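Sobre nós

A Greltitz é uma escola de línguas e de cozinha. Começámos com 7 alunos numa sala emprestada, e hoje temos cursos de manhã, ao fim da tarde e, em agosto, também um curso intensivo. Quem nos fundou veio de fora e aprendeu o português já em adulto, por isso conhecemos bem as dificuldades de quem chega.

O nosso método chama-se Tetell. O aluno aprende as palavras enquanto prepara uma refeição: pede a faca, pergunta pelo sal, explica ao colega como se corta a cebola. A gramática vem depois, com calma, à mesa.

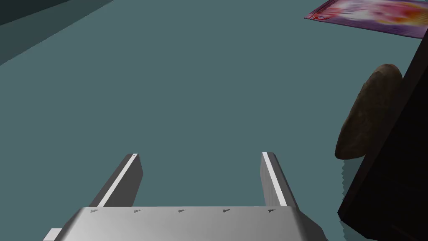

As aulas têm no máximo 10 alunos, para que todos falem. Na primeira semana trabalhamos muito as cores e as superfícies, que são palavras úteis numa cozinha e numa casa. Um azul acinzentado e liso, puxado ao verde, como o que se vê na imagem, já deu boas discussões: uns dizem azul, outros dizem verde, e cada um tem de defender a sua opinião em português. Na segunda semana passamos às quantidades e aos verbos do forno.

A cozinha Psarras é a nossa sala principal e está aberta aos alunos a partir das 10 da manhã. Ao lado fica a biblioteca Ena, onde guardamos livros de receitas em várias línguas. Os livros podem ser levados para casa durante duas semanas, e pedimos que voltem sem manchas de azeite.

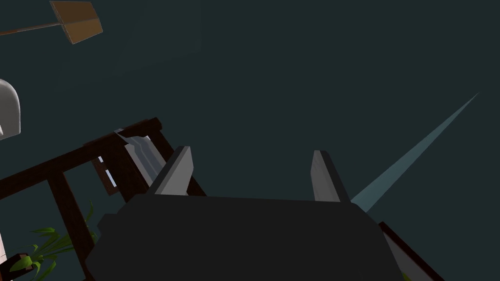 Duas pontas cinzento-claras, afastadas, diante de um fundo escuro.

Cada curso dura 40 horas e termina com um jantar preparado pelos alunos, ao qual podem convidar a família. O certificado é entregue nessa noite. Os aventais são nossos, os cadernos são do aluno.

As inscrições fazem-se na secretaria ou por correio eletrónico. Antes de começar, conversamos um pouco com cada pessoa para escolher o nível certo. Esta conversa é gratuita e não obriga a nada.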